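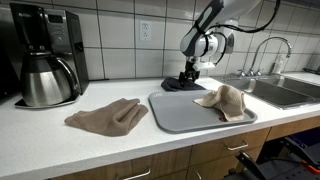
Gripper down at the dark cloth, between the tray and the tile.

Home Kitchen Laundry Workbench Software Tips Contact

Cloths on the Counter: Tips for Getting Your Arm's Software to Behave

Last updated 7/21/18

If you've been reading the kitchen pages for a while you know I'm fond of dishcloths, and that I've spent more evenings than I'd care to add up teaching an arm to pick them up. A mug is a mug whichever way you turn it, but a cloth is a new shape every time you let go of it! These are the settings and habits that have helped in our kitchen in Groltirton. I run Wandon for the planning and Reddy for the vision side, but most of it should carry over to whatever you use.

Teach it your dark cloths separately. Reddy was happy with tan and brown from the first evening and perfectly hopeless with charcoal, which it kept filing away as shadow. I saved a fresh batch of pictures of nothing but dark cloths, bunched every way I could think of, and trained again on 2000 pictures in all. Much better. Take some with the under-cabinet light on and some with it off.

Mask the shiny things. Glossy tile and a stainless sink throw back light in patches, and depth readings go to pieces there. I draw the wall in by hand as a flat plane and tell the software to ignore anything it believes it sees behind it. Do the sink the same way, and the coffee carafe too if yours is brushed steel. (Mine once had a fold, according to Reddy. It does not have a fold.)

Go for the high part of the heap. For a bunched-up cloth I have the planner look for the tallest ridge and come straight down on it with the fingers across the fold. A flat cloth wants a different approach altogether, so I keep the two as separate routines and let the height map choose. My cutoff is 15 millimeters; below that it counts as flat.

Put the faucet in the map. A gooseneck is tall and thin and very easy for a depth camera to miss, and the arm's elbow swings wider than you'd think. I put a plain upright box around ours, handles included, and a smaller one around the soap pump. Then pad them both a little. If you rearrange the counter, fix the boxes before you run anything, and yes, I have forgotten.

Remember the cables are part of the arm. Wandon plans for the hard parts and knows nothing of the cords looping around the wrist. I limit wrist rotation in the joint settings so it can't wind itself up, and it costs me hardly any reach.

Check under the cloth. Small things hide under towels, and the label "towel" won't tell you so. I added a pause after the first inch of lift for a second look at the spot underneath. If there's something new there, the arm holds still and waits for me.

Slow down for the last bit. Full speed across the counter is fine by me, but I drop to a crawl for the final approach and close the fingers on a force limit. If the planner gives you error 2091, the goal is probably set below the counter top. Raise it a hair and try again.

Save your good settings with a name you'll recognize. I had 14 files called "new" before the folks on the Sullska message board talked some sense into me. Now they say things like "dark cloth, evening light, tray out," and I can find the one I want with my coffee still in my hand.

Next time I'll get into folding, which I've been at since April and am still grumbling over.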